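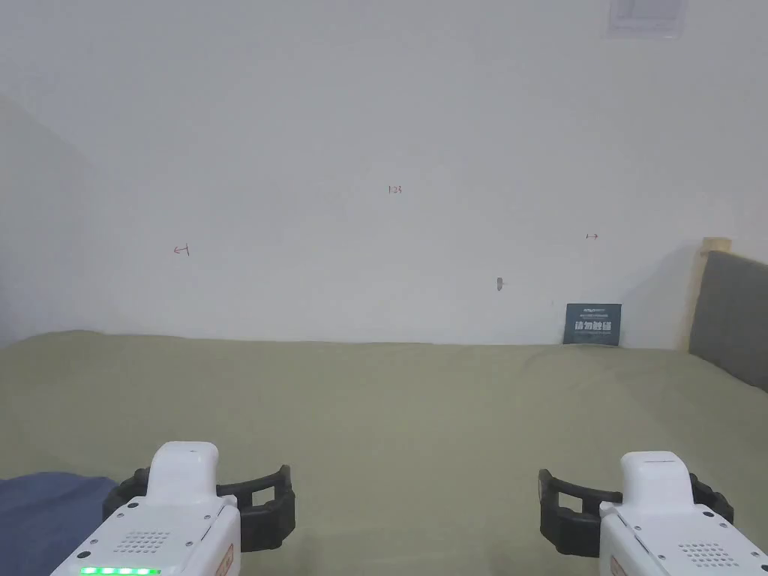 Did the trip from Jemport to Piratstead without flying again this year. A few people asked how it works, so I'm putting it in one thread.

1/ The route is a bus to Kodau, the night ferry, then a slow train up the coast. You can't buy it as one ticket. I book the ferry first and fit the rest around it.

2/ The ferry is the only part that sells out. By the middle of December the cabins are gone and you're left with a recliner seat. I have done the recliner. Bring something to put over your eyes, they leave the lights on.

3/ The bus is run by Keskin. They let you change your departure up to 2 hours before for free, but only at the counter. The app will tell you the ticket is final. Go to the counter anyway.

4/ The bus station and the ferry terminal in Kodau are on opposite sides of the harbor. It's a 20 minute walk and most of it has no sidewalk. There's a city bus, line 7, and the driver takes coins only. The change machine inside the station was out of order last year and it was out of order this year.

5/ Foot passengers board before the cars. If you wait in the cafe until you see the cars moving you'll end up at the back of the line for the cabin keys.

6/ Food on board is soup, fries, or a sandwich. The soup is fine. The kitchen closes early, so eat first and find your cabin after.

7/ On bags. I take one and it has to fit under a train seat. That's 4 shirts, a sweater, one spare pair of pants, and I do laundry when I get there. Shirts get folded flat and go in last so they sit on top.

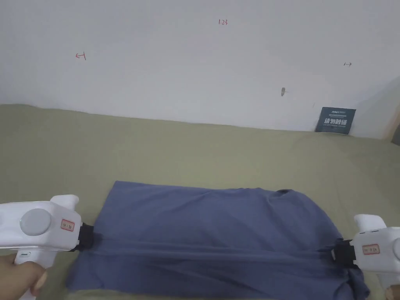 The blue one, folded.

8/ The train is where you can lose a day. If the ferry docks late you miss the first one, and the next doesn't leave until afternoon. Your ticket is still good on it. You don't need to pay for a new one, whatever the machine says.

9/ Sit on the left going north. The right side is a rock cut for most of the way.

10/ Selim Kaplan asked about the cost. With a shared cabin it came out a little higher than the cheapest flight and lower than a flight with a checked bag. The recliner makes it cheaper than both.

11/ Going back is the same thing in reverse, except the ferry leaves earlier and the train connection is tight. I stay one night in Kodau on the way home. The places near the station are cheap and loud. Ask for a room at the back.

12/ I'm booked on the 27th December boat home. If the harbor closes for wind they move everyone to the next sailing and send a text, so make sure they have your right number. Mine was two phones out of date until this morning.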